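Ticket: Washer walks and bangs on spin, gray smears on clothes
Opened by: Annelies Kuster
Location: Otcombe, ground floor laundry corner
Status: Open (waiting on part)
Assigned: Archie Morrison

Original report

Hi Archie, me again, sorry! The silver front loader has started making a racket toward the end of the cycle. Washing and rinsing are fine, it fills, it drains, the drum turns both ways. Then it gets to the fast spin and there's this bang-bang-bang like somebody kicking a trash can, and after a minute or so it gives up, slows down and tries again. I've seen it try 6 times in one load. The clothes come out heavy and dripping, and the last two loads had gray smears on them (a white pillowcase got the worst of it, of course).

It started Monday. I haven't changed detergent. I did push the machine back toward the wall the week before to get at a sock, so that could be me.

What I've checked so far:
- Drain filter: cleaned, one hair tie and a lot of fluff
- Detergent drawer: pulled out and rinsed, it was pretty gross at the back
- Pockets: yes, all of them, I promise

Annelies

Reply from Archie Morrison

Thanks for the detail, that helps a lot. Banging only on the fast spin is usually one of three things: the load, the feet or the shocks. Let's do the cheap ones first. Can you please not run any more towels until we've been through this? One towel on its own is about the worst thing you can give a front loader.

Try these in order and write down what happens:

1. Empty drum, spin only. If it's quiet, the machine itself is probably in decent shape.
2. Small mixed load, spin only.
3. Push down on each front corner of the top and see if it rocks.

Also, which basket are you using? Reto told me the old one had a cracked rim that was catching on sleeves, and I'd like to rule out snags before I go blaming the door seal for the marks.

Update from Annelies

Okay, did all of it. Empty spin was noisy but no banging. For the small load I kept it to the teal thing and the black thing out of the white basket, nothing else, and did the spin at the lowest setting first. Low was fine. High banged almost right away.

Corners: front left is solid, front right rocks! Not a lot, I could just get a folded bit of cardboard under the foot. It's on that striped carpet, which I know you hate.

The basket is the white plastic one with the little holes all over, rim's in good shape, I ran a pair of tights around it and nothing caught. So I don't think it's the basket.

Basket and washer, both pictures:

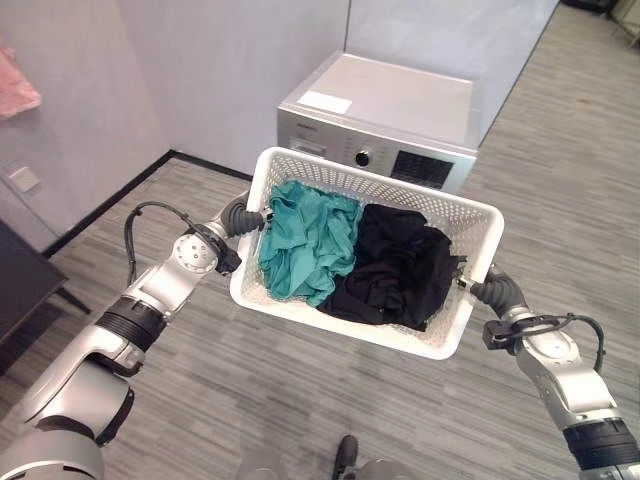
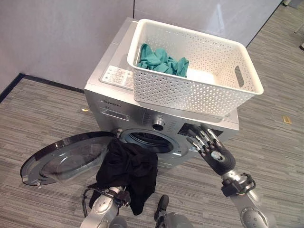

Step 4: leveling and the seal (Archie)

Right, a rocking foot on carpet explains plenty. Annelies, please take the basket off the top before any spin test, it'll creep and end up on the floor. Then:

- Unplug the machine and shut the water off.
- Loosen the lock nut on the front right foot (turn it toward the floor) and wind the foot down until the corner stops rocking.
- Lay the level front to back, then side to side. Bubble in the middle both ways, please, close isn't good enough at full spin speed.
- Snug the lock nut back up against the cabinet. People forget this one and the foot winds itself back in over a few loads.
- Pull back the fold of the gray door seal and wipe all the way around the inside with a white rag. Tell me what color the rag is when you're done.

If you have the Shearer anti-vibration board that was in the storage closet, put it under the machine before you level. Carpet squashes, so anything you set on it today is going to be off in a week.

Update from Annelies

Found the board behind the ironing stuff, and Buppha helped me walk the machine up onto it (never again without gloves). Took us 20 minutes including the argument over which way lefty-loosey goes when you're lying on the floor. It's level both ways now and no rock at any corner.

The rag came out dark gray and kind of slimy. There was also a penny in the fold at the bottom. I said I'd checked the pockets, and I did, so that one's a mystery.

Ran the same two things again on high. So much better! No banging, just a low hum, and it got all the way through without restarting. I then got brave and did a full load, and it knocked for roughly 15 seconds when it was speeding up and then settled. Is that normal?

Reply from Archie Morrison

A knock or two, sure. Fifteen seconds, no. I think one of the shocks is getting tired and the bad foot was making it look worse than it is. I've ordered a pair from Fusilgate, they only sell them as a set, $51 with shipping. Reto can fit them when they come in.

Until then: medium spin, mixed loads, leave the door open between washes so the seal can dry, and wipe that fold once a week. Leaving the ticket open.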